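코리츠 탁상용 원통 휴지통, 봉투 씌워서 석 달 넘게 써 본 후기

2021-12-14

작업용 테이블 위에 올려 두고 쓸 작은 휴지통을 찾다가 Koritz의 원통형 제품을 샀다. 지금은 처음 살 때 생각했던 용도와 조금 다르게 쓰고 있고, 그 사이에 비닐봉투도 두 가지를 바꿔 써 봤다. 휴지통 이야기와 봉투 이야기를 같이 적는다. 전부 내 돈으로 샀고 협찬은 없다.

산 이유

전에는 테이블 아래 바닥에 큰 휴지통을 놓고 썼다. 포장재를 자르고 스티커를 떼는 일이 많은데, 허리를 숙여 버리는 게 귀찮아서 결국 테이블 한쪽에 쓰레기가 쌓였다. 테이블 위에 올릴 수 있고, 하루치 정도는 들어가고, 봉투를 씌울 수 있는 것. 조건은 이 정도였다. 뚜껑은 없어도 됐다. 페달이나 자동 열림 같은 기능은 오히려 고장 날 부분이 늘어나는 것 같아서 뺐다.

후보는 Koritz와 Flerkano 두 개였다. Flerkano는 사각형이라 벽에 붙이기 좋아 보였는데 입구 안쪽에 턱이 있어서 봉투를 씌우면 턱에 걸린다는 후기가 여러 개 있었다. 나는 봉투를 자주 가는 편이라 그 부분이 걸렸다. Koritz는 그냥 원통이다. 안에 걸리는 것이 없고 테두리도 단순하다. 그래서 Koritz로 정했다.

첫인상

배송은 무난했다. 상자에 완충재가 조금 들어 있었고 본체에 찍힌 자국은 없었다. 설명서는 없다. 휴지통이니 있을 필요도 없다. 처음 꺼냈을 때 냄새가 약간 났는데 창가에 하루 두었더니 신경 쓰이지 않게 되었다. 바닥에 스티커가 하나 붙어 있었고 떼어 낼 때 끈적한 게 남아서 주방세제로 닦았다. 이런 스티커는 제발 잘 떨어지는 걸로 붙였으면 한다.

크기는 상품 페이지를 보고 상상한 것보다 약간 크게 느껴졌다. 테이블 가운데에 두면 제법 자리를 차지한다. 평소에는 구석에 밀어 두고 봉투를 갈 때나 내용물을 정리할 때만 가운데로 옮긴다. 구석에 둘 때는 테이블 모서리에서 손바닥 하나 정도 안쪽으로 들여놓는다. 팔꿈치로 한 번 밀어서 떨어뜨린 뒤로 그렇게 하고 있다. 떨어졌을 때 본체는 멀쩡했고 안에 있던 것만 쏟아졌다.

투명 봉투와의 궁합

봉투는 처음에 집에 있던 검은색을 썼다. 나쁘지 않았지만 안에 뭐가 들어갔는지 보이지 않아서 불편했다. 작은 부품이나 뚜껑 같은 걸 실수로 버렸을 때 봉투를 다 뒤집어야 했다. 그래서 Hứa의 투명 롤봉투로 바꿨다. 30장이 한 롤이고 점선을 따라 뜯는 방식이다.

씌우는 방법은 간단하다. 봉투를 벌려서 안에 넣고 남는 부분을 테두리 밖으로 넘기면 된다. 완전히 팽팽하게 되지는 않는다. 입구 주변이 구겨지면서 바깥으로 퍼지는데, 나는 그대로 둔다. 고무줄로 한 번 묶어 봤더니 모양은 정돈되지만 봉투를 갈 때마다 고무줄을 찾게 되어서 그만뒀다.

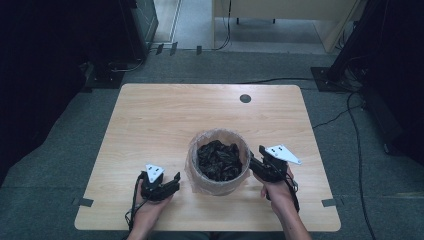
투명 봉투를 씌운 모습. 안쪽은 거의 테두리까지 찬 상태.

투명 봉투의 단점도 있다. 내용물이 보이니까 지저분해 보인다. 손님이 오는 거실에 둔다면 불투명한 쪽이 나을 것이다. 작업하는 곳에 두는 나로서는 보이는 편이 편하다. 특히 검은 비닐처럼 윤이 나고 부피만 큰 것들은 속이 차 보여도 눌러 보면 한참 들어간다. 안이 보이면 갈아야 할 때인지 한 번 눌러도 될 때인지 판단하기가 쉽다.

채웠을 때

빈 통일 때는 가볍다. 한 손으로 들어서 옮길 수 있고, 대신 종이 몇 장만 들어 있을 때 긴 물건을 던져 넣으면 흔들린다. 넘어진 적은 없다. 어느 정도 차면 안정감이 생긴다.

문제는 비닐류를 꽉 눌러 담았을 때다. 눌러 놓은 비닐은 손을 떼면 다시 올라온다. 테두리까지 올라온 상태에서 봉투를 묶으려고 하면 묶을 여유가 부족하다. 봉투 끝을 테두리 밖으로 넉넉하게 넘겨 두면 나중에 그 부분을 모아 묶을 수 있어서, 나는 처음 씌울 때부터 바깥쪽을 길게 남긴다. 안쪽 바닥에 봉투가 딱 닿지 않아도 내용물이 들어가면 내려가니까 상관없다. 다만 너무 떠 있으면 무게가 실릴 때 넘긴 부분이 안으로 말려 들어가는 일이 있었다. 한쪽만 말려 들어가면 그쪽으로 쓰레기가 빠져서 통 안쪽에 직접 닿는다. 두세 번 겪고 나서 길이를 적당히 맞추게 되었다.

봉투를 뺄 때는 두 손이 필요하다. 한 손으로 통을 잡고 다른 손으로 봉투를 당겨야 한다. 한 손으로만 당기면 통이 같이 들린다. 봉투와 통 사이에 공기가 빠져나갈 구멍이 없어서 그런 것 같다. 큰 휴지통 중에는 옆면에 작은 구멍을 뚫어 둔 제품이 있던데 이것도 그랬으면 좋았겠다. 천천히 당기면서 입구 쪽을 살짝 벌려 주면 잘 빠진다.

테이블에서 쓸 때 느낀 점

내 테이블은 밝은색 나무 상판에 모서리가 둥글다. 통을 끌어서 옮기면 긁힐까 봐 들어서 옮긴다. 바닥면에 고무 발이 없는 것은 아쉽다. 나중에 문구점에서 파는 동그란 펠트 패드를 사서 붙였더니 소리도 줄고 끌어도 마음이 편하다. 하지만 패드를 붙이면 약간 미끄러진다. 봉투를 뺄 때 통이 돌아가는 일이 늘었다. 고무 패드로 바꿀까 생각 중이다.

원통이라서 벽에 붙이면 양옆에 빈틈이 생긴다. 이 부분은 사각형인 Flerkano가 나을 것이다. 대신 원통은 어느 방향으로 놓아도 똑같아서 옮긴 뒤에 방향을 맞출 일이 없다. 모서리가 없으니 닦을 때도 편하다. 나는 봉투를 세 번 갈 때마다 한 번씩 물티슈로 안을 닦는데, 한 바퀴 돌리면 끝난다.

봉투 비교

Hứa 투명 봉투를 한 롤 다 쓰고 Nekach 투명 봉투도 써 봤다. Nekach 쪽이 조금 두껍고 벌릴 때 잘 떨어진다. 대신 뻣뻣해서 테두리에 넘겼을 때 더 많이 뜨고 부스럭거리는 소리도 크다. Hứa는 얇아서 통에 잘 붙지만 입구를 찾는 데 시간이 걸린다. 손가락이 건조한 겨울에는 특히 그렇다. 날카로운 플라스틱 조각을 버리면 Hứa는 구멍이 날 수 있다. 실제로 한 번 찢어졌다. 나는 종이와 비닐이 대부분이라 Hứa로 돌아왔고, 딱딱한 것을 많이 버리는 날에만 Nekach를 쓴다.

좋았던 점
단순한 원통이라 봉투가 걸리지 않는다.
테이블 위에 두기에 용량이 넉넉한 편이다.
닦기 쉽다.
떨어뜨려도 깨지지 않았다. 한 번뿐이라 장담은 못 한다.

아쉬운 점
바닥에 미끄럼 방지가 없다.
꽉 찬 봉투를 뺄 때 통이 따라 올라온다.
바닥 스티커 자국.
봉투를 고정하는 링이 없다. 따로 팔지도 않는다.

이런 경우라면

앉은 자리에서 바로바로 버리고 싶은 사람에게는 괜찮은 제품이다. 택배 포장을 많이 하거나, 종이를 오리거나, 비닐을 자주 뜯는 사람. 음식물이나 젖은 것을 버릴 용도라면 뚜껑이 없으니 다른 제품을 보는 게 좋겠다. 아이나 고양이가 있는 집도 테이블 위에 두고 쓰기는 어려울 것이다. 봉투가 밖으로 나와 있는 모양이 싫은 사람은 안쪽 통과 바깥 통이 나뉜 제품을 찾으면 된다. 그런 제품은 봉투 끝이 가려진다.

점수를 매기면 15점 만점에 9점을 주겠다. 링이 있고 바닥에 고무가 붙어 있었다면 더 줬을 것이다. 내년 March, 그러니까 3월쯤에 펠트 패드를 고무로 바꿔 보고 달라진 점이 있으면 글 아래에 덧붙이겠다.

추가: 봉투 규격을 묻는 댓글이 있어서 적는다. 나는 Hứa에서 나온 것 중 작은 것 바로 위 크기를 쓴다. 제일 작은 것은 테두리 밖으로 넘길 길이가 모자랐다.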